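Wavholm sells a packing cell for small online shops, and Yoga Lau has run one since January. She leases it by the month from Mendach, the dealer, and uses it on odd-sized gift orders.

"I pack 40 orders on a normal day," she says. "I didn't want a conveyor. I wanted two arms and a floor."

The base package is two arms on a front rail, a marble-patterned floor and tiled walls, and a hanging basket and hook rack for supplies. Setup took 5 hours.

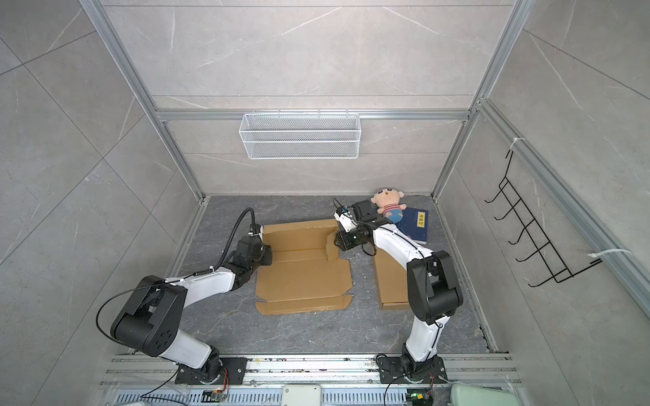 Both arms at an opened box, with a book and a plush doll behind it.

Lau rates the box handling highest. Thin tuck flaps are the weak point. "If the crease is bad, I do that one by hand," she says. She also had to change cardboard suppliers, and the new blanks cost her 29 cents each.

Soft goods took longer to teach. The standard grippers are made for flat stock, and a doll has no good edge to hold. Lau asked for a lower grip force and got it in an update.

"Plush is fine now. Books are still slow."
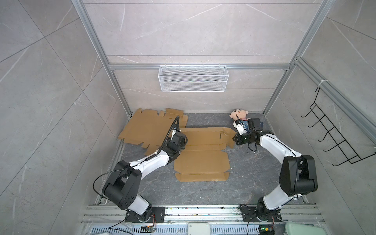
Price and support

The lease is $700 a month, with parts included. Phone support is good in the mornings and patchy later on. Lau has signed for another year.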